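The bootstrap module of Trotstead makes interval estimates from your sample file. Please read this section to the end before you start the first run.

### 4.2 Setting up a bootstrap run

1. Open the project and choose **Resampling > New run**.
2. Select the column with your outcome. Empty cells must be marked as NA. A blank cell is read as zero.
3. In the field *Replicates*, enter 400. This is enough for a first look at the standard error. For an interval that you will publish, use a much larger number.
4. Write a seed in the field *Seed*, for example 7. With the same seed and the same file you will get the same interval again.
5. If your observations come in groups (schools, wards, fields), tick **Resample by group** and choose the group column.
6. Press **Run**. The test file Clonholm has 345 rows and needs some 2 minutes on an older computer.

**Note.** The percentile interval is the default. When the histogram of replicates is clearly skewed, change to the BCa interval in the menu *Method*.

**Caution.** Do not sort the file between two runs. The seed chooses row positions, so a sorted file gives another result and no warning is shown.

### 4.3 When the run stops early

The run stops if a group has only one row and the statistic is a variance. Join the small groups, or choose another statistic. The partial results stay in the folder *Brerotby* until you close the project. On a laptop, connect the power supply before a long run, as sleep mode also stops the calculation.
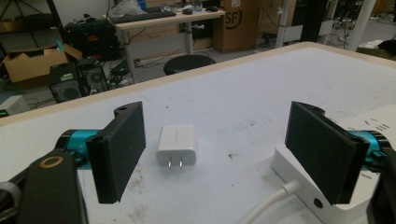
Zerrin Bilgin remarks that the same stop can happen with a median, when a group has NA in all its rows, and that the log then names the wrong group. Until this is corrected, look also at the group directly after the one in the log.

4. To continue after a stop, choose **Resampling > Resume**. Do not change the seed.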